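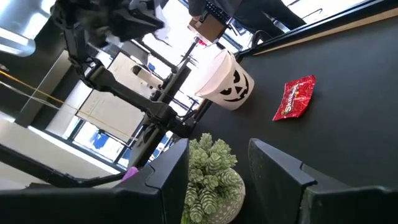

From: Elif Naz Dursun
To: tostport-tenants
Date: 18 January 2019
Subject: Re: Plants for the third floor (air quality)

Thaís Siqueira wrote:

> Hi all,
>
> Following up on the air complaints from the third floor. I had a call
> with Plavex and they're offering us a one-year plant package at $200 a
> month, which covers delivery, pots, and someone coming by to water. They
> say the plants take chemicals out of the air and that most offices notice
> fewer headaches and less of that stuffy feeling in the afternoon. They
> sent a brochure with a chart, which I've put in the shared folder. They'd
> start with the two meeting rooms and the big shared room, and we could
> add the Stotance side later if people like it.
>
> I'm inclined to say yes. It's cheaper than touching the ventilation and
> it'll look nicer either way. Any objections before Tuesday?
>
> Thaís

Yes, one objection, and it's to the middle of your message. The end of it I have no quarrel with. If people want plants because plants are nice to sit next to, fine, put it to a vote and I'll probably vote for it. What I don't want is for us to spend the money and then tell the third floor their air has been dealt with.

I read the brochure. The chart has a line going down and the word "toxins" along the side, with no units. It doesn't say which toxins. The small print under it says "sealed chamber test," and that's where I stopped being polite about it in my head. A sealed chamber is a box. You put a plant in the box, you add a measured puff of something nasty, you close the lid, and you come back the next day to see how much is left. Some of it will be gone. Some of it would be gone with a wet towel in there, too.

Our big room isn't a box with a lid. Even with the sorry fan we've got, the air in there gets swapped with outside air all day long, and the door to the stairs is open half the time. For plants to matter they'd have to beat that, and they are very slow. I've seen people work out how many you would need to match an ordinary vent, and the answers are the kind where you couldn't get to your desk. Would 20 of them in corners do anything you could measure? I doubt it very much. If Plavex has a reading from a real office, before and after, with the windows and vents left as they normally are, I'd love to see it. I asked their rep for one by email last week. She sent me the brochure again.

The other thing is that I don't believe "toxins" are our problem. People on three are sleepy at 3 o'clock and get headaches in the meeting rooms with the door shut. That sounds like plain old carbon dioxide to me, from too many people breathing in a small room. And we can check that for a lot less than $200 a month. A decent CO2 meter is a one-time purchase and I'm willing to bring mine in. Outdoors it reads a bit over 400. I left it in the small meeting room during the June lease talks and it went past 2000 before we broke for lunch. I wrote that down at the time and sent it to Iordache, who said they'd "look into balancing," and as far as I know that's where it still sits.

I'll be fair and say that was one room on one day, with more people in it than it's meant to hold. It might have been a bad spot, too -- the meter was on the table, near people's faces. So I'm not asking anybody to take my number as the truth either. I'm asking for a week of readings before we sign a year of anything.

Things I'd want before Tuesday, or else move Tuesday:

The Plavex contract itself. The brochure says "cancel any time" and the quote says one year, and those can't both be right.

Something in writing from Iordache about how much fresh air the third floor is supposed to be getting, and when the filters were last changed. It's in the lease that they have to tell us.

My meter in the small room Monday through Friday, then the same with the door propped open. If it stays under 1000 with the door open, then we have learned something for free.

On "cheaper than touching the ventilation," I'm not sure it is, because we wouldn't be the ones paying. That's the landlord's job. If we go out and buy our own fix, even a pretend one, I can already hear Iordache telling us the tenants had arranged their own air quality program. I'd rather not hand them that.

And if the vote is for plants as decoration, please can we skip the service and buy our own? Somebody on each side can water them. Succulents hardly need it, and they won't mind being forgotten over a long weekend. They won't clean the air either, but they won't send us an invoice for it.

Thaís, I know you're the one getting the complaints and I'm not trying to make more work for you. I'll call Iordache myself on Monday if you send me the name of whoever is handling our building now.

Elif Naz

--
You are receiving this because you are subscribed to tostport-tenants.
To leave the list, send a blank message with "unsubscribe" as the subject.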